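Chapter 6
Planning and Paying for a Workcell

Learning goals

After reading this chapter you should be able to:
separate the price of an arm from the cost of a working cell
draw up a budget that covers the first year of use
compare two quotes that do not list the same items
decide what to buy now and what to leave for later

6.1 The price on the quote

When the packaging firm Pandthorpe decided to try robot arms for gift wrapping and bouquet work, its first budget had a single line in it: the arms. The request was approved in January and the arms were ordered the same month. By spring the project had gone over its limit, and the arms themselves had cost exactly what the supplier said they would.

Most first budgets go wrong in this way. An arm cannot do anything until it is bolted to something, wired to something, and given a tool that suits the material. Each of those is a purchase, and each takes hours of somebody's time. In the Pandthorpe case, the items left out of the first request were the enclosure, the mounting plates, spare gripper jaws, cable, and a stock of practice material. The practice material alone came to $521 before any paying work was done.

Soft goods make this harder. Paper creases, ribbon slides, and stems tangle. A sheet that has been handled several times no longer behaves like a new one, so it has to be replaced. A buyer who plans for metal parts or boxes can reuse the same test pieces for months. A buyer who plans for wrapping cannot.

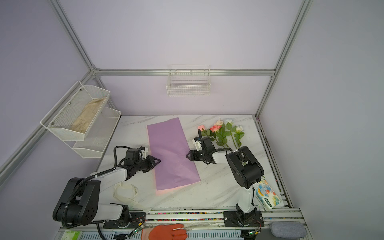

Thambiah, reading a draft of this chapter, objected that consumables should not be in an equipment budget at all. They belong under operating costs, the comment went on, and mixing the two makes the equipment look more expensive than it is. There is a fair point in this. Many accounting departments insist on the split, and you should follow the rules of your own organization. The planner still needs to see both figures on one page, whatever account they are charged to later.

6.2 Four groups of cost

For the rest of this chapter we sort costs into 4 groups.

Hardware covers the arms, grippers, cameras, and controllers. Structure covers the table, frame, panels, rails, and storage. Labor covers assembly, setup, training, and the hours spent on repairs. Supplies cover everything that is used up or worn out.

Table 6.1 shows the structure costs from two quotes for the same cell. Mollon offered a finished frame for $3,166, delivered and assembled. Zilbridge offered the parts for just over $1,000 – a large saving on paper, but the quote left out assembly, panels, and leveling feet. Whether it is the cheaper choice depends on who will build the frame and what their time costs.

Before you read on, write down what you would ask each supplier. Keep the list, as you will need it for Exercise 6.3.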